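Grondus Room Bin, 6 Liters
Section 5: Putting in and changing the bag

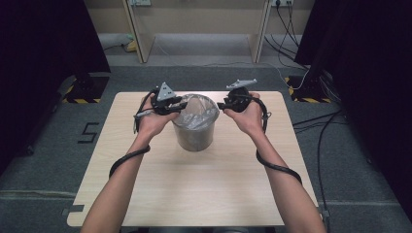

The bag must be wider than the opening of the bin, so please check the size on the roll before you start. The Plidetti clear bags fit this model, and so do most small bags from the supermarket. On the gray bucket with the clear bag inside, the edges of the bag go over the rim and hang down on the outer wall, and the lower part of the wall stays uncovered. Your bin should look similar at the end of step 6. It is easiest to work with the bin standing on a table.

Putting in a new bag

1. Wipe the inside of the bin and let it dry fully.
2. Take one bag from the roll and open it. If the two sides stick together, rub the top edge between your fingers.
3. Push the closed end of the bag down to the floor of the bin.
4. Fold the open end outward over the rim, all the way around.
5. Hold the rim on two opposite sides and pull the plastic gently down. Turn the bin a little and do the same again.
6. Press the bag against the inside wall with a flat hand, so the air comes out.

Note: Small wrinkles at the rim are normal. You do not need to make them smooth.

Note: If the bag slides inside when you throw something heavy, the fold is too short. Pull out more plastic and repeat from step 4.

CAUTION: Plastic bags are dangerous for babies and small children. Keep the roll in a closed drawer.

CAUTION: Do not put hot ash, cigarettes or broken glass in the bin.

Taking out a full bag

1. Lift the folded edge from the rim, first on one side and then on the other.
2. Bring the edges together and press the air out slowly. Keep your face away from the opening.
3. Make a knot. Leave 5 cm of free space above the trash for this.
4. Hold the bin down with one hand and lift the bag straight up with the other.

If the bag does not come up, do not pull strongly. Tilt the bin to one side to let air go under the bag, then try again.

For replacement bags, ask for order number 525. Cleaning of the bin is explained in Section 6.

Text of this section: Gun-woo Cho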